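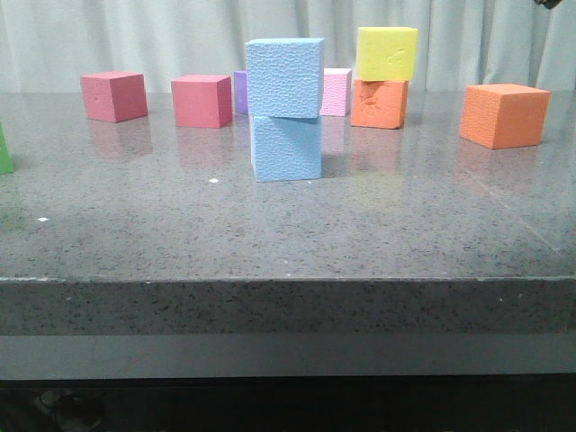 Kapitel 4
Puppen, Draht und sehr viel Geduld: der Stop-Motion-Film fürs Fernsehen

Mein erster Puppentrickfilm im Fernsehen war »Der Leuchtturm von Jarnmont«, und ich habe damals kein bisschen verstanden, wie das geht. Ich dachte wirklich, da sitzt jemand unter dem Tisch und zieht an Fäden! Erst im Studium hat mir Dušan Perić (bei dem ich später zwei Jahre lang assistieren durfte) eine Puppe aus der Werkstatt Pirby in die Hand gedrückt: Drahtgelenke, Schaumstoff, darüber ein winziger Strickpullover. Ich wollte sie gar nicht mehr hergeben.

Um diese Art Film geht es jetzt also. In Kapitel 3 hatten wir den Zeichentrick und seine Folien, und einiges davon kennt ihr schon wieder: Storyboard, Tonaufnahme vor dem Bild, Belichtungsplan. Neu ist der Raum. Eine Puppe steht wirklich irgendwo, sie wirft einen Schatten, und wer nachts gegen das Stativ läuft, fängt die Einstellung am nächsten Morgen von vorn an.

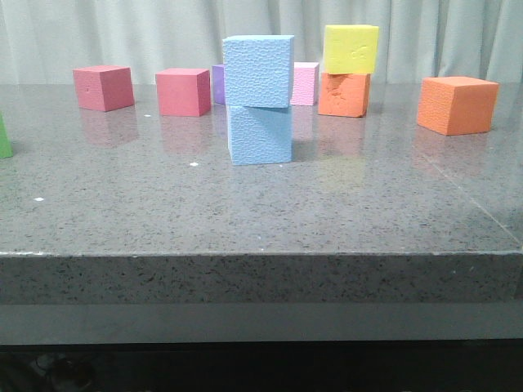 Abb. 4.1: Zwei hellblaue Würfel, der obere leicht nach links versetzt.

Leif Hallgrímsson hat für die Weihnachtssendung »Thoroddsen« eine einzige Tanzszene aus 1420 Einzelbildern gebaut und dafür 40 Drehtage gebraucht – 40! Die Sprecher waren da längst fertig und wieder zu Hause. Wie man so etwas plant, rechnen wir in Abschnitt 4.2 durch, mit seinem Belichtungsplan auf Seite 237.

Vorher aber noch eine Bitte: Schaut euch irgendeinen Puppenfilm an, gern einen alten, und achtet nur auf die Hände.

4.1 Das Skelett der Puppe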